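Open day at the Reltemwood guesthouse

The Magaña family opened their old guesthouse to visitors on June 17, 2026. I took the early bus from Drernance and paid 5 dollars at the gate. Consuelo Arellano led our group through the kitchen garden first – beans, mostly – and then upstairs.

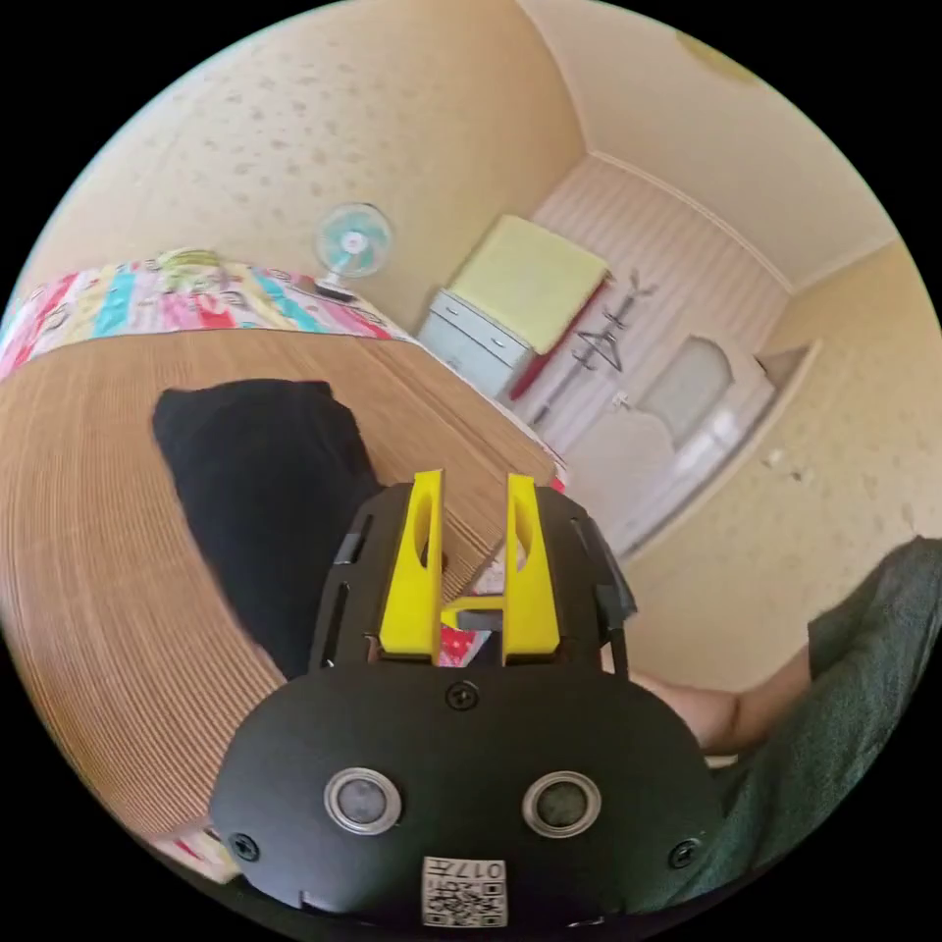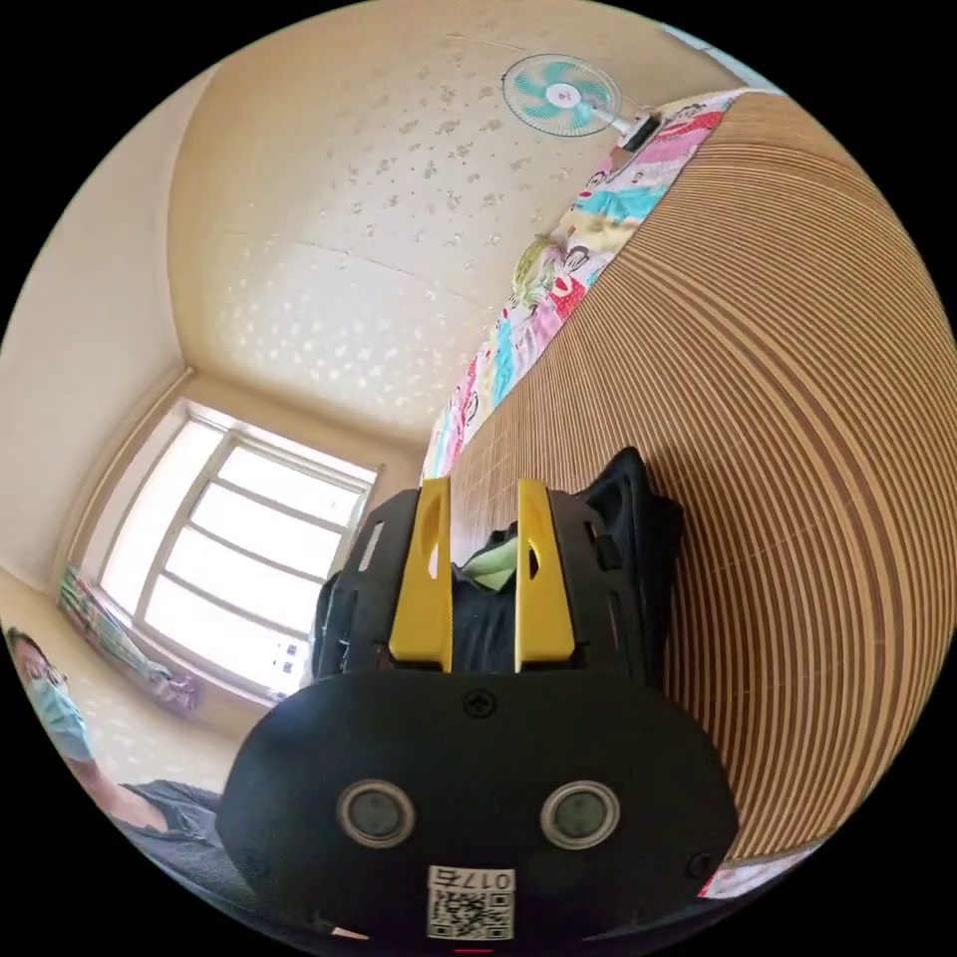
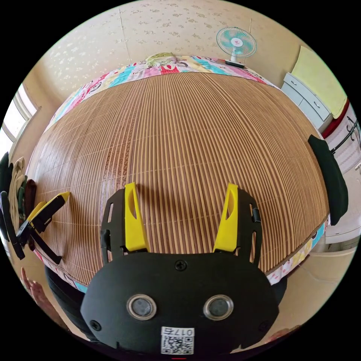
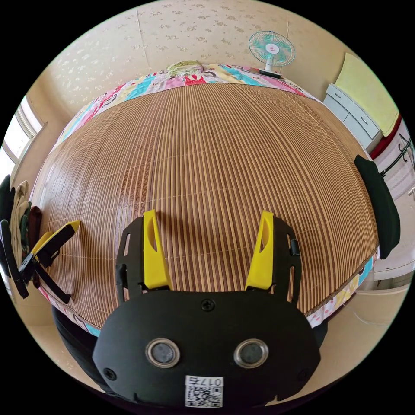 Getting there

The Jikier bus stops at the bottom of the hill. Parking is limited, and the last tour leaves at 4. Bring cash for lunch – the soup was good.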